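当サイトでは、より快適にご覧いただくためにクッキーを使用しています。閲覧を続けられる場合は、クッキーの使用に同意いただいたものとみなします。[同意する] [設定を変更]

連続ドラマ「イルンリーの灯台守」第2シーズン、11月よりヴォリックで配信開始
主人公の妹役は公募で選ばれた新人に。劇場グリメッティで先行上映会も開催

9月 | ヤクブ製作 広報室

印刷する | メールで送る

映像制作会社ヤクブ製作は、連続ドラマ「イルンリーの灯台守」の第2シーズン(全8話)を、11月より動画配信サービス「ヴォリック」にて独占配信いたします。第1シーズンの最終話をお届けしてから長らくお待たせしてしまいましたが、ようやくこうして皆さまにご報告できる日がまいりました。続きはまだですか、というお便りを読むたびに申し訳ない気持ちになっていたスタッフ一同、胸をなでおろしております。

「イルンリーの灯台守」は、北の海に面した架空の港町イルンリーを舞台に、廃止の決まった灯台を受け継ぐことになった元客室乗務員の女性と、町に暮らす人びとの一年を描いた物語です。大きな事件はほとんど起こりません。船が遅れたり、パン屋のかまどが壊れたり、長いこと口をきいていなかった兄弟がなんとなく同じ食卓についたりする、そういうドラマです。企画が始まったころは、社内でも「これで最後まで見ていただけるだろうか」と心配する声がありましたが、配信後にはほんとうに大勢の方から温かいお言葉をいただきました。広報室に届いたお手紙とはがきは2,279通にのぼり、すべて製作チームで回し読みをさせていただいております。便箋に灯台の絵を描いてくださった小学生の方、ありがとうございました。絵は編集室の壁に貼ってあります。

■ 第2シーズンのあらすじ

灯台の廃止が一年先に延び、町はひとまず落ち着きを取り戻したように見えます。ところが冬の初め、主人公のもとに、十年以上連絡のなかった妹がひとりで訪ねてきます。荷物は小さな鞄がひとつだけ、いつまで滞在するのかも言いません。姉は聞きたいことを聞けず、妹は言いたいことを言えないまま、二人は灯台の狭い台所で暮らしはじめます。そこへ、町の定期船を減らすという知らせが届き、穏やかだった住民たちの間にも少しずつ意見の違いが生まれていきます。

前シーズンで人気の高かった郵便局長と食堂の夫婦も引き続き登場し、第4話は丸ごと食堂の一日だけで構成されています。脚本の段階では普通の回になる予定だったのですが、本読みのあと、俳優の皆さんが休憩時間に交わしていた雑談があまりに楽しく、急きょ書き直すことになりました。製作陣にとってもたいへん思い入れの深い一話です。

■ 妹役は新人を起用

物語の鍵を握る妹役には、公募オーディションで選ばれた新人俳優が出演いたします。演技経験を問わずに募集したところ、2,642人もの方からご応募をいただきました。学生の方、会社にお勤めの方、子育てが一段落して昔の夢を思い出したという方まで、送っていただいた映像はどれも見ごたえがあり、選考は予定よりひと月も長引いてしまいました。結果をお待たせした皆さまには、改めてお詫びとお礼を申し上げます。

なお、新人俳優のお名前につきましては、物語の雰囲気を先入観なく味わっていただきたいという監督の希望により、第1話の配信と同時に発表いたします。年齢や出身地、過去の活動についても、それまでは公表を控えさせていただきます。すでに一部のサイトで、さまざまな方のお名前が挙がっているようですが、弊社が情報を提供したものではございません。報道関係の皆さまにおかれましても、ご本人とご家族の静かな生活のため、どうか事前の取材はご遠慮くださいますようお願いいたします。

■ 劇場グリメッティでの先行上映会

配信に先立ち、第1話と第2話をつづけてご覧いただける先行上映会を、10月に劇場グリメッティにて開催いたします。グリメッティは客席数1,754席の歴史ある劇場で、ふだんは音楽会や芝居が中心ですが、今回は特別に大きなスクリーンを設けていただけることになりました。テレビやスマートフォンの画面では気づきにくい波の音や、遠くで鳴る霧笛にも、ぜひ耳をすませてみてください。音響チームが何度も海辺に通って録りためた音です。

当日は午後5時開場、午後6時開演を予定しております。上映後には監督と出演者による舞台あいさつのほか、劇中の食堂でおなじみの魚のスープをロビーでお召し上がりいただける小さな催しもございます。スープは最大200名さまへのご提供となり、なくなり次第終了いたしますので、お早めにお並びください。入場券はヴォリックの会員ページにて、9月下旬から先着順で受け付けます。会員でない方も、無料の登録だけでお申し込みいただけます。車いすでお越しの方、補助犬をお連れの方は、お申し込みの際に備考欄にてお知らせください。

■ 配信について

第1話と第2話は11月の初回配信日に同時公開し、第3話以降は毎週1話ずつお届けします。日本語字幕のほか、今回から全話に音声ガイドを付けました。前シーズンをご覧になった方から「目の不自由な母と一緒に楽しみたい」というお便りをいただいたことがきっかけで、第1シーズンの全話についても順次対応してまいります。また、9月いっぱいは第1シーズンの第1話から第3話までを無料で公開しておりますので、まだイルンリーの町にお越しになったことのない方は、この機会にぜひのぞいてみてください。

■ 本件に関するお問い合わせ

ヤクブ製作 広報室「イルンリーの灯台守」係
受付時間:午前10時から午後5時まで
場面写真および予告映像の貸し出しをご希望の媒体の方は、媒体名と掲載予定の時期を添えてお申し込みください。
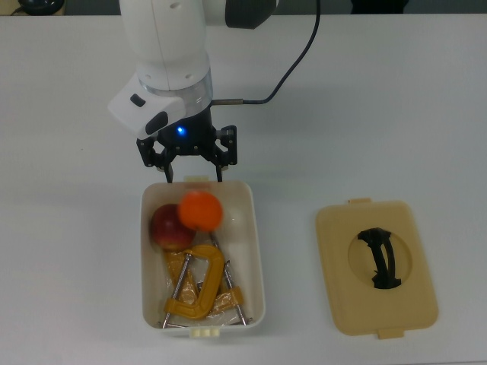
第2シーズンの宣伝美術は、前回の夕焼け色から大きく趣を変え、冬の海と雪の町を思わせる静かな色合いでまとめました。ポスターは紙の白をたっぷりと残し、灯台の影を黒で置いて、窓のところにだけ青をひと粒入れています。写真の黒い部分にぽつんと光っている小さな青い明かり、ちょうどあのくらいの控えめな青だと思っていただければ、雰囲気が伝わるかもしれません。ポスターは10月からヴォリックの特設ページでご覧いただけるほか、先行上映会の会場では同じ絵柄のはがきもお配りする予定です。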